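Zetwood Opens Service Program for Tabletop Robot Cells

Zetwood has started a service program for owners of its Trulau tabletop cell, covering setup, routine care and repair of the arm, the gripper and the cabling. The program opens in September and applies to cells already in use as well as new orders.
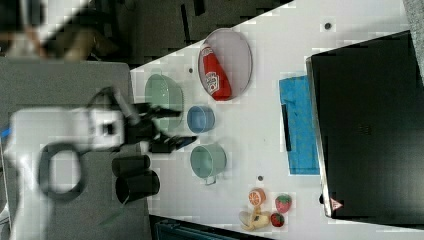 2 min read

The Trulau cell is used to practice kitchen handling tasks with cups, bowls, bottles and toy food. Work of this kind puts most of its wear on the gripper jaws and on the cable that runs along the arm. Under the new program, a Zetwood technician inspects both after every 3000 pick cycles, and replaces the cable if its jacket shows scuffing or a tight bend.

Setup takes almost 6 hours on site. The technician levels the table, checks the arm mounting bolts and sets the working limits so that the arm stops short of the table edge. Cable slack is set last, with the arm moved slowly through its full reach. 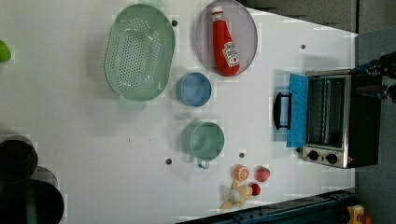 Owners carry out a shorter check themselves. They wipe down the tabletop, look over the jaws for nicks, and run the arm to its home position with the gripper empty. The check takes 30 minutes and is logged in Mider, the maintenance software supplied with the cell. If the home position has drifted, Mider locks the cell until it is recalibrated.

Repairs are handled from the Zetwood workshop in Ugwu. The parts list has 274 entries and includes jaws, cable sets, mounting bolts and table panels.
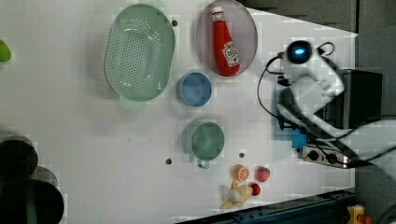

Jaws and cable sets can be changed on site with hand tools. Faults in the arm joints require the arm to be returned to Ugwu, and a loan arm is available during the repair.

Existing owners can enroll through Mider or by contacting the Zetwood service desk. Cells out of warranty need a paid inspection before they are accepted.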